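Skonora Tenants' Association
Minutes of the general meeting, 4/22/26

Present: Loukia Pappas (chair), Recep Aksoy, Elif Naz Duman, Perihan Bilgin, Tullio Testa (minutes). Apologies received from the Brakari office.

1. Minutes of the last meeting
Approved with one correction. The laundry room closes at 10 p.m. on all nights, including holidays.

2. Heating and hot water
Recep Aksoy reported that the landlord's contractor, Pilletti, has replaced the valve in the east stairwell. Three apartments on the top floor still have low pressure in the mornings. Pilletti has agreed to come back before the end of the month. Tenants with low pressure should write down the time it happens and pass the note to Recep.

3. Walls and painting

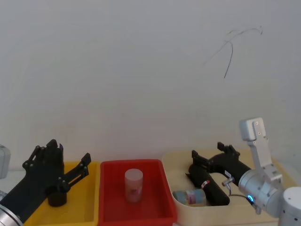 Perihan Bilgin presented the painting estimate from Erraji. The price is $835 for the ground floor, covering labor and two coats, with paint billed to the landlord. Members asked whether pen marks would bleed through the new coat. The thin dark scribble on the off-white wall, high up over the row of plastic bins, was used as the test case, and Erraji's answer was that marks of that kind get a stain-blocking primer first at no added charge. Elif Naz Duman asked for the same shade to be used again so that later touch-ups match. Perihan will get the name of the shade in writing. The estimate was accepted, 8 in favor, none against.

4. Storage
Loukia Pappas reminded members that bicycles may not be left under the stairs. The fire inspector raised this last year and the landlord has said that further cases will be charged to the tenant. Tullio Testa proposed opening the old meter closet for strollers. Recep will measure the door and ask Brakari for a key. Item carried over.
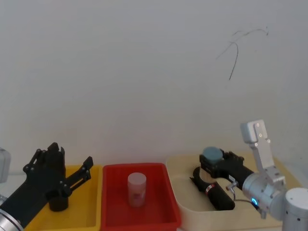
Item 3: marked wall above the three open bins.

5. Courtyard
The budget for plants is $200. Elif suggested herbs and two climbing roses along the south fence. Perihan preferred shrubs that need less watering in the summer. It was agreed to buy the herbs now and decide on the rest at the next meeting. The hose leaks at the tap end and will be replaced out of the same money.

6. Other business
The front door buzzer for apartment 3 rings in apartment 8. Recep to report it.
Tullio asked that agenda items reach him one week ahead.

The meeting closed at 8:40 p.m. Minutes taken by Tullio Testa.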